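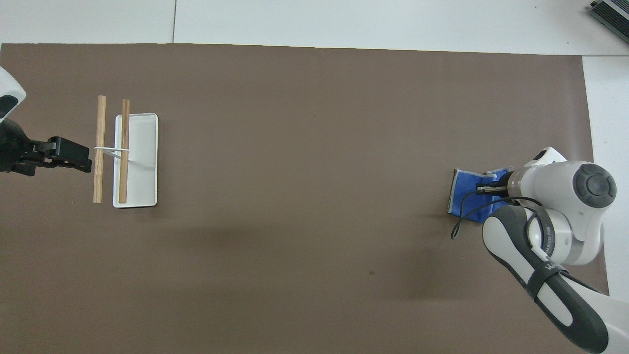
What does a small launderette do when everyone's at home with their own washing machine?
It goes after the stuff that won't fit in one. Duvets, dog beds, loose covers, curtains.

So says the owner of Nedelcu, the launderette and service wash on the corner behind the bus station, when I get her on the phone on a Friday night, dryers going in the background. She's been there 16 years. Didn't want her name in, "everybody calls me Nedelcu anyway, let them."

Spring was bad. Two hotels stopped sending sheets, one guest house shut for good. By August she had a van on hire and was collecting from doorsteps. "I hate driving. I really hate it. But people left the bags out and waved through the window, and that was nice."

Now there are four of them on shifts, one in the shop at a time plus her. Delivery is free on orders over £60. Under that you carry it in yourself.

I ask about towels, because mine are like cardboard. A sigh. "Too much powder. Always too much powder. Half of what you use, and no softener, it coats them. Then shake them before they go on the line." Hot wash? "Once in a while. Not every time, you'll only fade them."
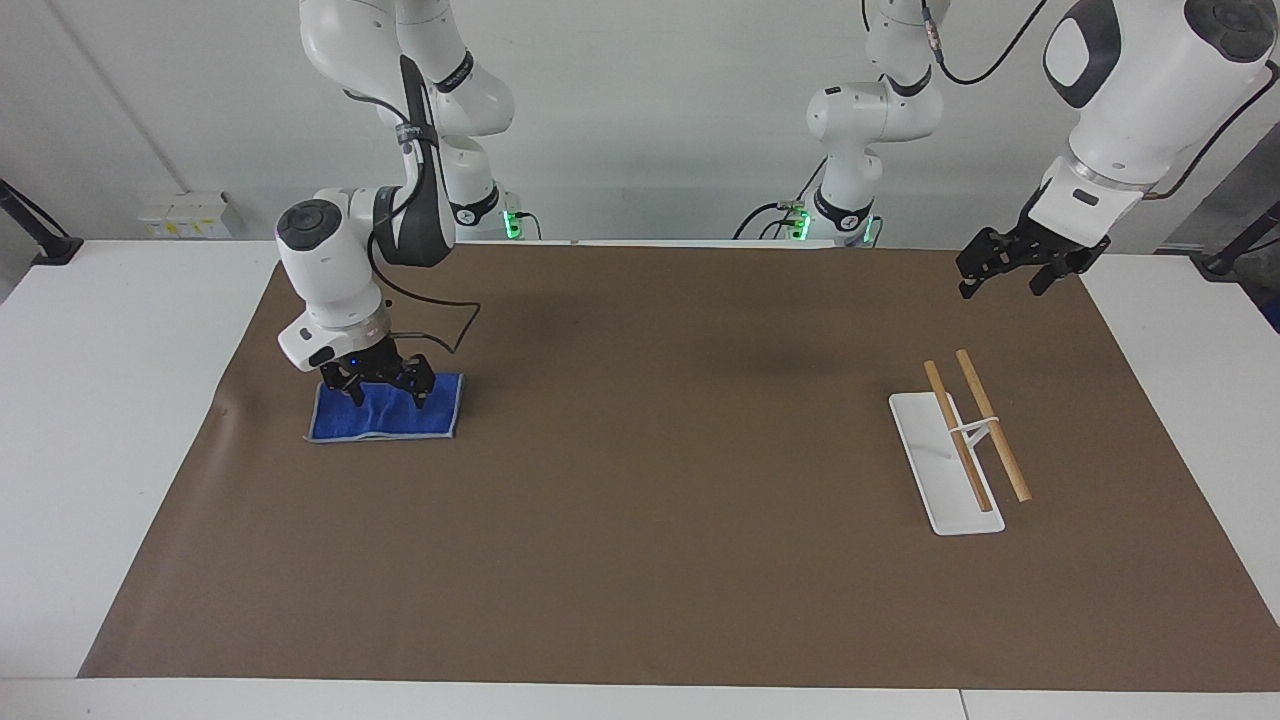 A blue towel, folded.

And the folding? Thirds lengthways, then in half, she won't be argued with on it. Her mother did it that way. The hotels wanted them rolled, and she rolled them, "but I didnt like it."

Prices went up once this year, in the autumn, and she put a notice in the window seven days before. One complaint. The big machines are the worry, the oldest one leaks at the door and parts take weeks. She's had a quote for a replacement and keeps it in the drawer under the till. "I look at it and I close the drawer."

Christmas is tablecloths. Candle wax mostly, gravy, red wine. Her advice on wax is to leave it to go hard, then scrape wiht a blunt knife, and bring it in before you've tried anything clever with an iron.

Open till six most days, last wash at half four. Ring first for curtains.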